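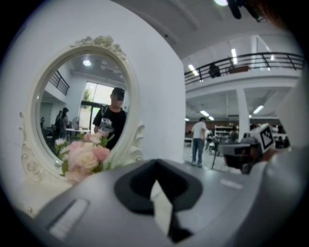

A hand-held gripper, reflected in an oval mirror behind a bouquet of pale roses.

Ask Dean Pearce which household chore he most wants a machine to take over and he doesn't say dishes or laundry. He says flowers. Change the water, trim the stems, pull out the one rose that has gone brown and leave the rest alone. "If a robot can do that in my mother's front hall without her noticing, I'll believe everything else," he says.

Pearce runs the home tasks group at Dernex, and he has spent more of the past year than he expected thinking about vases. His team doesn't start with a robot at all. It starts with people, who carry a gripper through the chore by hand while a camera on the tool records what the fingers are doing. Software then studies those recordings and tries to pull off the same moves on a real arm. The black and white squares you'll find stuck to a gripper's fingers are there so the software can work out where those fingers are.

I tried it in April, and it's wonderful fun! It's also humbling. Take away your hand and give yourself two stiff fingers, and a rose becomes a very difficult object. The stem rolls. The leaves catch on the next stem over, and the whole bunch wants to come up with it. It took me 10 minutes to move one flower, and I'm a person who has been handling flowers all my life.

The group has collected over 600 runs of the flower job so far, and the arm they call Bornar has learned a fair amount from them. On a good afternoon it can lift a single stem from a loose bunch and set it down on a towel without bruising it. Tighter bouquets still beat it about half the time.

Then there are mirrors. People love to put flowers in front of one, and to a camera that means a second bouquet hanging in the air, along with a second room and whoever happens to be walking through it. Early on, Bornar would reach confidently for a reflected petal and stop short at the glass – Pearce still winces when he talks about the tapping sound.

Shop floors are further along. At Makhubela, a flower wholesaler that lets the team test in its packing room, a fixed arm already slides paper sleeves over bunches all morning, and the packers seem glad to be rid of the job. Every bunch comes to it at the same height, under the same lamps. Homes don't work that way, and I came away thinking that's what makes them so exciting to watch.

Pearce's next goal is a full vase, water change included, start to finish with no help. He hasn't told his mother yet.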